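I've been running the tasting table at Vusley for 4 years now, and every fall I swear I'll get more people in before the good stuff shows up. So this time I'm asking early! I need tasters for our winter cider and perry panel, and I would love for some of them to be total beginners.

You'd come in for 3 evenings in November, starting at 6:30, and work through a flight of small pours with me and the rest of the bunch. We had 129 bottles sent in last time (my recycling bin has never forgiven me), mostly from little orchards, plus a stack of farmhouse stuff from Fleltthorpe that smelled like a barn and tasted like heaven. You sip, you scribble, you argue a little. There's bread and a sharp cheddar between rounds, and spit cups for anyone who wants them. 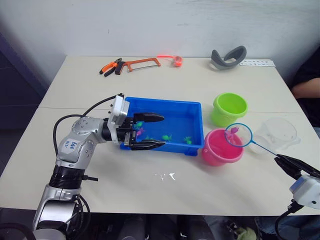
Do I need to know anything about cider to sign up?
Just what you like and what you don't. I'll go over the score sheet on the first night, and if you write "tastes like green apple candy" that's a perfectly good note. I've written worse.

You do have to be 21 or older, and please get a ride home, even if you plan on spitting. Skip the perfume and the strong hand lotion on tasting nights. If you've got a cold, text me and stay on the couch. I can't pay you, but everybody takes home two full bottles each evening and gets first pick at the leftovers sale in December. Rurkuretti is sending their new dry perry this year and I've been begging for that one since spring, so there's that too.

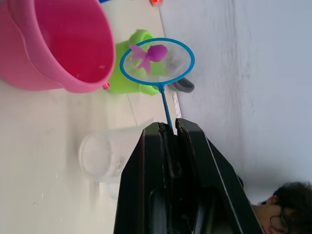

Zulu wrote back to last year's call that the second evening was the hard one, all tannin and no mercy, and that eating a real dinner first made a huge difference. Good advice, take it.

To get in, send me a note at the Vusley front desk with your name, which evenings you can make, and the last drink you really enjoyed. Coffee counts. I'll write back by the end of October.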